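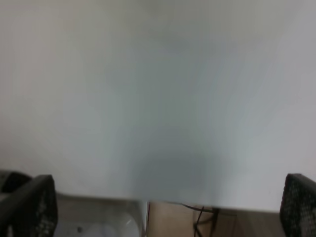
Figure 1. White surface, close up.

Our project asked why people in Stonwood sleep badly in November, and I will admit we picked it partly out of sympathy for ourselves. We handed out 200 paper surveys through the Plomum library and got 80 back, which pleased us more than it probably should have.

Most people blamed noise or worry. We had expected screens to come first – we had even written half a paragraph about them – but they landed well down the list.
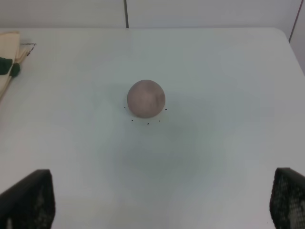
Murdo Skinner wrote back that we should have asked about evening coffee, and he was right. We added 2 questions on it and sent the survey to the families on Rankin Street, who were very kind and very chatty about their habits.

Their answers were harder to sort than the first batch, and we spent a long, happy afternoon arguing over what counts as "evening."
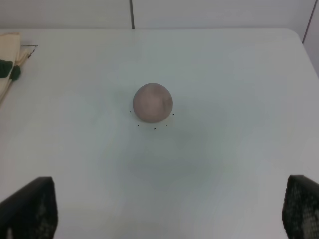 What we would change

We would start earlier in the fall and ask about bedtimes as well as hours slept.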